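4.3 Stocking the shelves

By now the Wainwright unit should be standing up by itself. If it is leaning on someone, go back to 4.1.

Before you start, check that the bolts at each beam joint are tight and that the brackets are seated. A beam that shifts under an empty shelf will shift a good deal more under a full one.

1. Sort the stock into two groups: things that hold their shape, and things that don't. Flat printed boxes belong to the first group. Plastic-wrapped packets belong to the second, whatever the supplier says.

2. Load the lower shelf first. Work from one end, standing the boxes in a row with the printing facing the same way.

3. Square the row with both hands. Reach in under the middle beam and even up the boxes before adding more. Pushing the whole row from one end is quicker, and gives you a fan.

Note: The red paint is glossy and shows every fingerprint. Wiping the beams is covered in section 6, for those who mind. 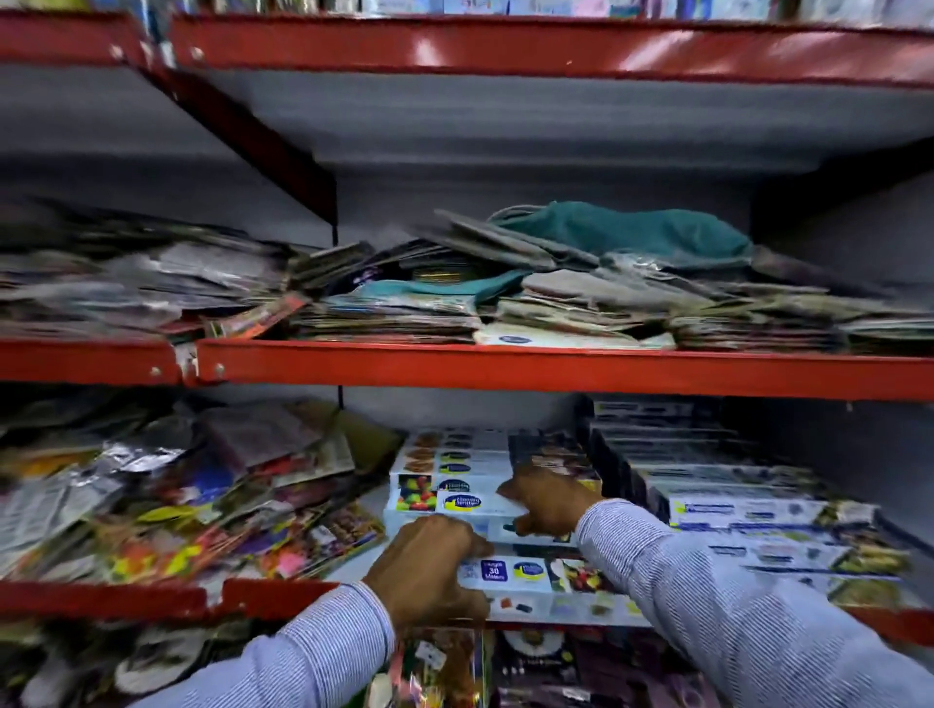
4. Move to the middle shelf. Packets left in heaps will creep forward until one pokes out over the beam, usually at sleeve height. Lay them flat, in low stacks, and keep soft goods such as fabric off the top of them.

5. Fill the top shelf last, with light packages only. Do not exceed 98 pounds per shelf, spread evenly. "Evenly" does not mean all of it at the end nearest the door.

6. Fit the label strips along the shelf edge. A strip lying flat on the shelf can be read only from above, and few customers shop from there.

CAUTION: Keep your head clear of the beam when you straighten up from the lower shelf. The beam will not be damaged.

CAUTION: Never use the lower shelf as a step - not even briefly, and not even in socks.

If a shelf sags after loading, unload it from the top down and see 7.2, Replacing a beam.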